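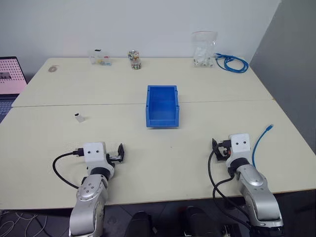
Zelbridge Holiday Rentals: Frequently Asked Questions for Guests

How do I reserve a property?
Reservations may be made through the Zelbridge website or by telephone with the booking office. A reservation is confirmed once the deposit has been received and a confirmation letter has been issued. Provisional requests are held for two days and then released.

Where are the properties located?
Zelbridge manages 75 apartments and cottages in Mendunard and along the Katene shore. Each listing states the distance to the nearest bus stop and grocery store. Exact addresses are provided with the confirmation letter.

When is the balance due?
The balance must be paid 30 days before arrival. Reservations made after that date are payable in full at the time of booking.

What are the arrival and departure times?
Guests may enter the property from 4 p.m. on the day of arrival and must leave by 11 a.m. on the day of departure. Late departure can be requested from the booking office but is not available on Saturdays in high season.

How do I collect the keys?
Keys for Mendunard apartments are issued at the Skamadero building, Suite 609. Cottages on the Katene shore have a key safe, and the code is sent by text message on the morning of arrival. Photo identification is required at the office.

Are bed linens and towels included?
Bed linens are included in all properties. Towels are included in apartments only. Guests staying in cottages may rent towel sets at the time of booking.

May I bring a pet?
Up to two dogs are permitted in properties marked "Pets accepted." A cleaning fee applies to each stay. Other animals require written approval.

What happens if I need to cancel?
Cancellations must be submitted in writing by the person named on the reservation. The deposit is not refundable. Any balance already paid is returned in full if notice is received before the due date. Guests are encouraged to purchase travel insurance.

Are the cottages open all year?
Cottages close at the end of September and reopen in spring. Apartments in Mendunard are available throughout the year.

Whom should I contact about a problem during my stay?
Please report any fault to Merike Juška, Guest Services, as soon as it is noticed. Complaints that remain unresolved after departure should be addressed in writing to Valdis Baranauskienė, Rentals Manager, and should include the reservation number.

Page last updated: Fri 4 April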